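Handheld gripper trade gets a rulebook, mostly concerning cables

The small firms that collect robot training data by sending people out with a gripper in each hand have been given their first set of written good practice, and the longest chapter in it is on what to do with the wiring.

The guide was published in April by Carov, a membership body for companies that record manual work for use in robot learning. It runs to 48 pages, is voluntary, and replaces a one-page checklist that members had been photocopying until the bottom line of it disappeared. The bottom line, according to those who remember it, concerned batteries.

Carov says the new document covers sessions held in homes, shops, salons and offices, as opposed to purpose-built studios, where somebody is usually paid to worry about such things. Most of its members now do the bulk of their recording in borrowed rooms. The rules they worked to were written for rooms with tape on the floor.

Under the guide, an operator should work for no more than 48 minutes before a break, and the break has to be a proper one, with the grippers put down. An earlier draft allowed operators to rest while still holding them. This was dropped after comments from Trendier, one of the larger collection firms, which pointed out that its people had been resting in that manner for a year and had the wrists to show for it.

Markers get a chapter of their own. The printed black-and-white cubes that sit on top of many handheld grippers, and which let software work out where each hand is, must be checked for scuffs, lifting corners and fingerprints at the start of each session. A cube that fails is to be swapped. It is not to be coloured in with a felt pen, a practice the guide describes as "widespread" and then declines to discuss further. 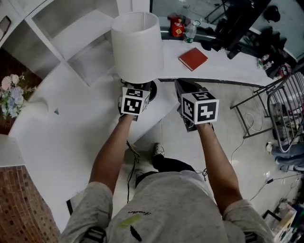 Cables take up 9 pages. Any lead that crosses the area where the operator stands should be moved, covered or taped, in that order of preference, and a mains adapter should never be left where a foot might reasonably go. The guide's authors have given some thought to where a foot might reasonably go and have included a diagram. It resembles the floor plan of a small flat with the flat taken out.

The firmest language is kept for tidying, and here the guide may surprise people who came into the trade from factory automation. Operators are told to leave the room alone. Bottles, books, bags and clothes should stay where the occupants put them unless they are a hazard, on the grounds that a robot trained only in spotless rooms will be of limited help to the sort of household that wants one. Where something must be moved for safety it should be noted on the session sheet, moved once, and put back afterwards.

How this squares with the chapter on cables is left to the judgement of whoever is running the session. A trailing extension lead is clutter, and so worth keeping, and also a trip hazard, and so not. The guide settles the matter in a footnote: safety wins, take a note.

Fimier, which makes mounts and fittings for handheld rigs, welcomed the publication and said its own products already met it. The guide sets no requirements for mounts or fittings.

Others were cooler. Mfinanga, which runs sessions in hairdressers and small shops, said the break rule would be hard to keep in premises that were open for business, where the working day is decided by customers and the occasional delivery. It also objected to the paperwork. A session sheet under the new system has 3 sections, up from one, and the second asks the operator to rate the room's disorder on a scale with no labels at either end. Carov says the labels will follow.

There is a good deal in the guide on consent, which the old checklist dealt with in four words ("ask the owner first"). Occupants must now be told in plain terms what will be recorded, how long it will be kept and who may see it. Anything with a name, an address or a bank detail on it should be turned over or taken out of the room before recording begins. Family photographs are to be treated in the same way unless everyone in them has agreed, including, the guide says, "relatives not on speaking terms with the household".

Operators get some protection too. Their faces need not be recorded, and firms are asked to choose camera angles accordingly where the work allows it. They may wear their own clothes. A proposal for plain grey overalls was considered and rejected, partly on cost and partly because two members had already ordered different shades of grey.

On footwear the guide is brief: shoes should be closed, flat and done up. Slippers are permitted in homes where the occupant insists, provided they have backs.

Firms that want to say they follow the guide will be able to do so from the summer, by filling in a self-assessment form and sending it to Carov, which will put it on a list. No inspections are planned. A member found to be falling short will be written to, and if it continues to fall short it will be written to again by someone more senior.

The body expects to print 2000 copies, which is a confident number for a trade in which most people already have their hands full. An electronic version is free to members. It was briefly withdrawn in its first week when the cable diagram came out upside down, and has since been put right.

Comments on the text are open until the autumn. Carov said it had received several already, most of them on slippers.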